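Nundell Housing Trust
Master Key Replacement, Stutemby Estate
Progress report to the grant manager, second reporting period
28 June 2022
Prepared by Ka-ming Yuen, project lead

1. Scope

The grant covers replacement of the existing lever locks and mixed cylinders on all common-area and apartment entry doors at Stutemby with a single restricted-key system. The contract for supply and fitting is held by Tsang Lock and Door. Key records are kept in Pronari, the register already used by our lettings office.

The approved quantity is 600 cylinders. This does not include mailbox locks or the bicycle store, which remain on the old keys and are outside the grant.

2. Work completed

400 cylinders have been fitted and tested with both the tenant key and the relevant master. Blocks A through D are finished. Block E is finished except for the plant room, where the door leaf has dropped and the latch does not meet the strike. Tsang will rehang the door before fitting the lock. The cost falls under the minor repairs line.

Fitting went ahead floor by floor, with the old and new keys both issued on the day of the change. Tenants who were out were left a notice and collected their keys from the site office against photo ID.

3. Work outstanding

Block F and the two garage courts. The cylinders for Block F have been delivered, pinned and tagged. The garage courts are waiting on longer cylinders, as the door thickness recorded in the original survey did not allow for the steel facing plates added later. The corrected sizes were sent to Tsang with this period's order.

4. Faults and returns

32 cylinders were returned. Of these, 28 were stiff in operation with the tenant key but turned freely with the master, which points to a pinning error in one batch. Tsang repinned them at its own cost. The other four had cams facing the wrong way for the door hand and were exchanged from stock.

No lock has failed in the locked position after handover. One tenant reported a key that would not withdraw; the key had been bent and was replaced.

5. Key control

Each key carries a stamped serial number that is entered in Pronari with the door, the holder and the date of issue. Grand master keys are held in the site office safe and signed out by the shift. An internal check of the register against the safe found one sub-master entered under the wrong block. The entry has been corrected.

Additional tenant keys are cut only on a signed request. The charge to tenants has not changed since the first report. 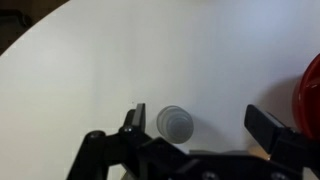
Small translucent plastic piece with a ringed profile, on a round white tabletop.

6. Budget

Spending is within the approved amount for supply and for fitting. The longer cylinders for the garage courts carry a higher unit price, and we ask that the difference be met from contingency. No other transfer between lines is requested. Invoices for Blocks A through D are attached as Annex 1; the Block E invoice will follow once the plant room is signed off.

7. Next period

Block F fitting, plant room door, garage courts on delivery. The old master keys will be destroyed after the last garage door is changed, and a signed record will be sent with the final report, due in December.

Decision requested: approval to charge the garage court price difference to contingency.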